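Vaughan Yard Open Day: Two Hours in the Old Cracker Factory

I have lived seven blocks from the Vaughan cracker factory for most of my adult life, and in that time I have been promised a farmers market, a concert hall, a branch library and a swimming pool on the site. So when the flyer for the April open day came through the door with the words "Kerkness's New Front Room" printed across it, I put it on the fridge mainly to annoy my husband, who believes these things.

We went anyway. The gates opened at 10 a.m. and we were there by twenty past, which was early enough to get a paper map and too late to get one of the free tote bags. The line for the tote bags had been going since nine, according to a man holding three of them.

For anyone who hasn't followed the story, the factory closed in 2000 and sat empty until Evitz, a property company from out of state, bought it along with the rail spur and the parking lot behind the Lutheran church. The plan is a mix of rented workshops and offices on the lower floors with apartments above. The lower floors are partly let. The apartments, as of the open day, are a model unit and a lot of plastic sheeting.

Getting in

You enter through the old shipping office on Vaughan Street. They have kept the counter, and the brass window where the drivers handed in their slips, and I will say right away that this was done well. Somebody cleaned the brass without polishing it to death. The floor tile is original up to a line near the radiator and new after that, and the new tile is a decent match if you don't look at the grout.

On the other side of the counter is a wall of history. I read all of it, and I have complaints. The 414 people who worked here at the peak get one panel, the founder's family gets four, and the strike gets a sentence in which it "brought changes." My aunt was on the packing line during that strike. She would have had a few words for whoever wrote that. There's a good photograph of the ovens, and a case of tins, and a recording of a former mixer talking about the smell on hot days, which you hear through a phone receiver. The receiver on the left works. The one on the right hisses.

The tour

Tours went every half hour and ours was led by Ffion Lloyd, who works for Evitz on what she called the tenant side. She was friendly and quick and knew the building well. She was also very good at answering the question next to the one you had asked. A woman in our group wanted to know what a one-bedroom would rent for. Ffion told her that pricing would reflect the quality of the finishes. The woman asked again on the stairs and learned that there would be a range.

We started in the mixing hall, now called the Commons. It is a big handsome room with iron columns and north light, and I have nothing bad to say about the windows, all of which have been rebuilt with the old narrow panes. The furniture is another matter. There are low sofas of the kind you can't get up from, and a long bench with outlets in it. We were told this was a public space, open to everyone in Kerkness. I asked what the hours were. They are the building's hours, and the building's hours are still being worked out.

From there you go through to the ground floor units. I had expected a row of candle shops, and there are fewer of those than I feared. There's a bike frame painter, a bookbinder, a place that repairs accordions, and several doors with paper over the glass. Some of the tenants had opened up for the day and some had only left the lights on so people could look in.

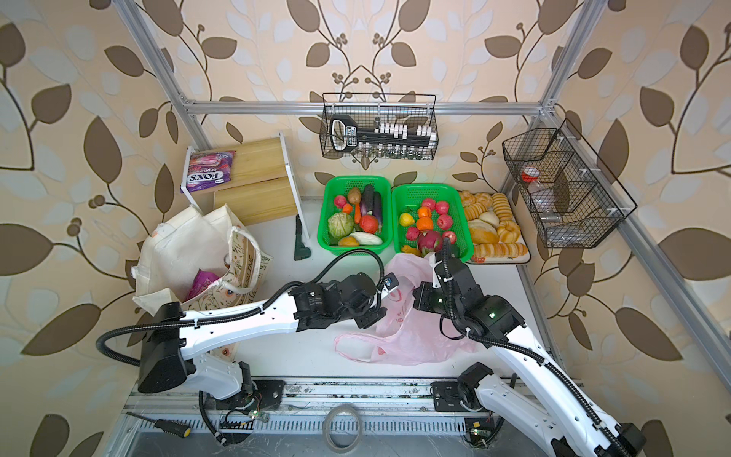 My question all the way along that corridor was about leases, and I asked it of anyone who would stand still. Most of the small tenants are on two years, with the first part at a reduced rate. What happens after that is "market." I've seen this done in other towns. The interesting people come in cheap, the brochure gets its photographs, the apartments fill up on the strength of the brochure, and then the accordion man is replaced by a dentist. I like my dentist. I just don't think you can advertise a building on one set of people while planning around another.

Ratree Thepsuriya has the corner unit by the loading dock, where she makes and glazes tableware, mostly for restaurants. She moved in last fall from a garage she described as "a freezer with a door," and she was the most useful person I talked to all day. She likes the light and the freight elevator. She does not like the water pressure, or the fact that her electric meter is shared with a unit that has a compressor. She had read her lease closely and could quote it. When I asked if she expected to be there in five years she laughed and wrapped up the bowl I was buying.

The bowl is blue-gray and I have had cereal out of it every day since, so I may be biased.

Upstairs

The model apartment is on the third floor and you have to put paper covers over your shoes. It has tall ceilings, one real brick wall, and three others that were put up recently and sound like it when you knock. (I knocked. Ffion watched me do it and said nothing.) The kitchen is by Mallitz, and there was a card on the counter telling us so. I opened all the drawers. They close softly and they are shallow, and there is nowhere to put a broom. My husband pointed out that there was also nowhere to put a coat. By then we had a little crowd of people behind us opening things and looking for the closet.

The windows on that side face the rail spur. It is meant to become a walking path, and there's a drawing of it on an easel with children flying kites. At present it is gravel and sumac. The city owns the stretch past the bridge and has not agreed to anything, a fact I had to get from the newspaper and did not find on the easel.

I'll give them the roof. You go up a metal stair two or three at a time and come out beside the water tank, and there is the whole of Kerkness, the river and both steeples and the high school field. People stood up there picking out their own houses. An older gentleman told us he had eaten his lunch on that roof in summer, against the rules, and that the view had been better before the hospital added its wing. Whether residents only will have the roof was another thing that is being worked out.

Lunch and the rest of the ground floor

Food was in the loading dock: a taco truck, a coffee cart and a table of pies from the high school band. The pies were gone by noon. The coffee was five dollars and took so long that we finished looking at the rest of the units in shifts, one of us holding the place in line while the other wandered. 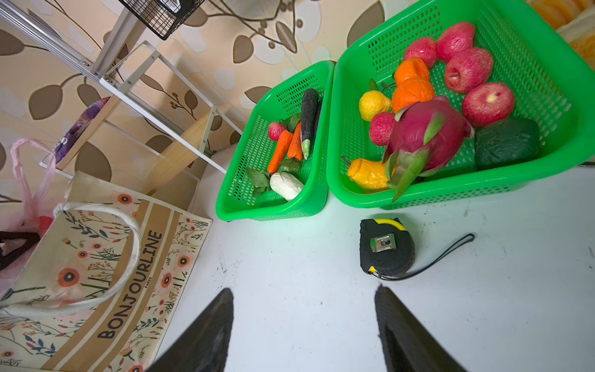
Tape measure and green mesh baskets on a white tabletop.

I took the second shift and went back to the units I'd missed. The bookbinder was showing people how to sew a signature, with a waiting list for the chairs, and a boy of maybe eight was doing it better than the adults. The accordion man played something every time the corridor got quiet. If the whole building were run by the people on the ground floor I would sign up for a unit myself, and I don't even make anything.

At one o'clock there was a talk in the Commons with slides. I stayed for all of it. We heard "activate" many times and "rent" once, during the questions, from the same woman who had been on our tour. She got some applause. The answer was that figures would be released in the summer. Someone else asked about parking for the church on funeral days, and that got a longer and more honest reply than anything else: they don't have a solution, they know it's a problem, and they're talking with the pastor. I wish the rest had been like that.

If you want to go

There's supposed to be another open day in the fall. Use the Vaughan Street entrance and park by the river, where it's free. The freight elevator was running for visitors, but the last flight to the roof is stairs only and steep. Wear shoes that will fit inside a paper cover. Bring cash for the band's pies and go to them first. The left-hand phone receiver is the one that works, and the recording lasts four minutes, all of it worth hearing.

My husband came home convinced. He has already told his brother that there'll be a path to the bridge. I've put the flyer back on the fridge with the summer date for the rents circled on it, and I have written to Evitz about the strike panel. So far I've had an automatic reply.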